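Notebook, packing and storage corner
Filed in: Workshop Log > Housekeeping
4 min read

February 13, 2019

Today I continued with the sorting of the packing corner. Su-bin asked me last week to write down what I decide, so the others don't have to guess where their things went. I write it in the order I did it.

First the cartons. We keep too many. Most of them came with the Jillel delivery and stayed near the gray shelves after that. My rule for now: a carton stays if it closes well on all sides and has no torn corner. The others get flattened and go out. Small cartons are more useful for us than big ones, so I was less strict with them. Divina uses them for adapters and spare screws, and she prefers the flat ones which fit side by side in a drawer.

The flight case stays where it is, lid closed. I know Kamran wants to put it under the bench. But closed it has a good height for packing small things, and I can stand straight when I work on it. Please only take care that the latches stay free, and don't put tape on the lid. The glue is difficult to remove from the black surface, I tried with two cleaners.

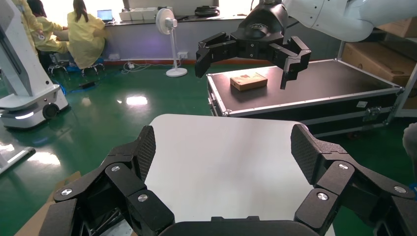
Inside the case we still have the foam from the Dokimell trip. The cutouts don't match anything we own now. I asked Florian if we can order new foam, he says to wait until March, then he makes one order for everything. Until then I put a folded blanket inside. It is not elegant but it holds.

Then the cables, which took the most time. The drawer had power cords, extension cords and two old monitor cables all in one knot. I opened the knot on the floor and made these groups:

- power cords, black, long
- power cords, short
- network
- unknown (please look in it, everything without owner goes out in March)

For the long cords I follow now the method of Pouran. Fold the cord back on itself in loops as long as the forearm, keep both plugs on the same end, and close it with one tie near the middle. I used to wind them around the elbow, but then the cord gets a twist and never lies flat again. The folded bundle also hangs better on a hook.

Don't pull the tie too tight. With thick cord the outside layer gets a mark. I prefer the hook-and-loop ties because one can open them again, but we have only a few, so the thin plastic ones are allowed for cords which we don't use often.
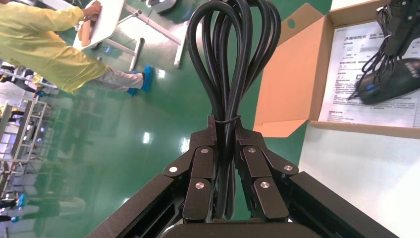 Black power cables, folded in loops and held with a thin black tie.

Labels: I started with paper labels and stopped after the first ones. They fall off when the cord is bent. Su-bin has the Prellero label printer at her desk and the tape from it is better, it goes around the cord and sticks to itself. One label on each bundle, next to the plug, with length and nothing more. I don't want names on cords, it only makes discussions.

Total spent today is 30 dollars, for hooks and label tape. The receipt is in the blue folder. Florian, the quote for the bigger cable rack was 785 dollars and I find this too much for what it is. I would rather put a second row of hooks on the side of the shelf.

The white board with the round corners is for laying things out before they go in a carton. Please don't leave finished parcels there overnight. I know it is practical. But in the morning the next person has to move them first, and last month a parcel for Escobar was carried back to the shelf this way and went out late. When you are done, wipe the surface with the dry cloth. The wet one leaves stripes.
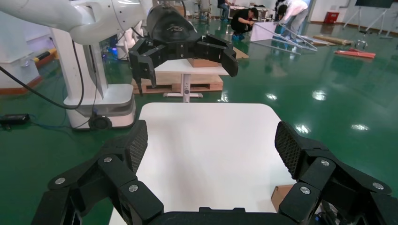
Floor: the green coating gets slippery from carton dust, I noticed it with my old shoes. Sweep after cutting cardboard, also if it was only one box. Cables which must cross the floor should go along the wall where possible.

Still open:
- second row of hooks (me)
- foam for the case, measure before ordering (Florian, me)
- unknown cables, look through them (all)
- ask Divina if she needs more small cartons before I flatten the rest
- tape gun is sticking again, maybe the blade

I stopped at the lower shelf. It has old manuals and I did not want to start with paper so late.

2 comments | 4 shares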